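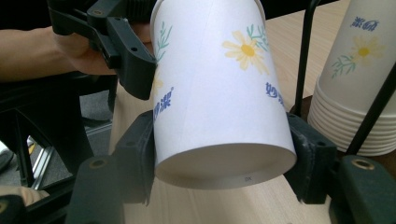
Notebook entry, 21 August 2021

Backlog review, second pass

The review of the Pretura backlog continued this morning. The list stood at 161 open items at the start of the session. Of these, 42 were closed as duplicates or as requests already met by the August release. The remainder were sorted by age and by the account that raised them. Fuseini Gbeho kept the record.

Rule applied for closing: an item with no comment, vote or linked ticket since the last review is closed with the standard note. The person who raised it may reopen it once without giving grounds. A second reopening goes to the product lead.

Objections received

Delorme asked that its export requests be exempt from the rule. This was declined. The five requests were merged into a single item under "Scheduled exports", and the account manager has been asked to confirm that the merged wording is acceptable to them. Wording sent; reply awaited.

Sastetti raised no objection but pointed out that the closing note refers to a help page that has been withdrawn. Link corrected in the template. Notes already sent out still carry the old address, and a redirect has been requested.

Estimates

Sizing was attempted on the 89 items older than one year. Progress was slow. The description field on many of them gives a solution ("add a button to the summary page") and leaves out the problem. It was agreed that such items will not be sized until the field has been rewritten by whoever sponsors them. Items without a sponsor are to be marked "unowned" and left at the bottom of the list.

The Unine import tool assigns a default size of medium to anything left blank. Totals taken from it before today should be treated with caution. F. Gbeho to check whether the default can be switched off for our workspace.

Carried forward

Redirect for the old help page.
Reply from Delorme on the merged item.
Sponsor field to be made compulsory on the request form, subject to agreement from support.
Label colours: not discussed, deferred again.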